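Putting the play kitchen back together

The play kitchen has been in the corner of our dining room for long enough that I had stopped seeing it. In January I finally pulled everything out of it. There was a dried bean in the oven, a puzzle piece that I had already given up on, and a sock that fits no one who lives here.

We got the kitchen secondhand from Etelka Katona when her youngest started school. It came with two bags of food and dishes, and since then people have kept adding to it. My sister Yuk-lan Wan gives a small set every birthday. Our neighbor Tibor Pap dropped off a box of pans from his grandchildren. Nothing ever left, so the shelves got full and the kids stopped using them. They would dump the lot on the floor, take the one thing they wanted, and walk away.

I washed the plastic pieces in the sink with dish soap and let them dry on towels overnight. The wooden ones I only wiped. A few had swelled from an earlier bath, and those went in the trash. So did the cardboard boxes of pretend cereal, which had been stepped on.

Then I sorted. I started out by sorting by set, which was a waste of an evening. The kids don't care what came with what. I mixed it all again and sorted by what they do with it: food that gets cooked, things to cook it in, and things to serve it on. The food went into two shoeboxes without lids. The cooking things went under the pretend stove. The serving things were the problem, and they took me the longest.

What I decided was to get rid of most of the toy plates. They were too small to hold anything and they slid all over. I replaced them with real dishes from our own cupboard, the light ones we never use at dinner. I also put in a real colander. My son had been taking ours anyway, and I was tired of looking for it when the pasta was ready.

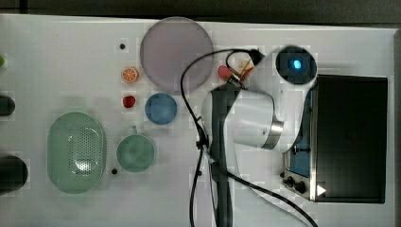 Toy food gets used more when it has a real dish to go in. A toy orange slice is a small thing, and in a toy box it goes straight to the bottom. Put it beside a large round plate with a blue bowl and a green mug close by, and there is something to do with it. The oval colander is good for washing pretend fruit, and it's big enough to carry a whole lunch from one room to the other. I would pick a colander over a second set of play food at this point.

My daughter's main business is a restaurant called Fernden. She named it herself and won't say where she got it. The menu changes, but the bill is always 55 dollars, whatever you order. Her brother washes the fruit and is not allowed to talk to customers.

The extras are in a bin in the hall closet. I plan to swap a few things in when they get bored, and I've told Yuk-lan that we are fine for play food. She has already bought the next set. I'm putting it straight in the closet until spring, and the old tea set is going to Kristóf Szénási's kids this week if I can find the lid to the pot.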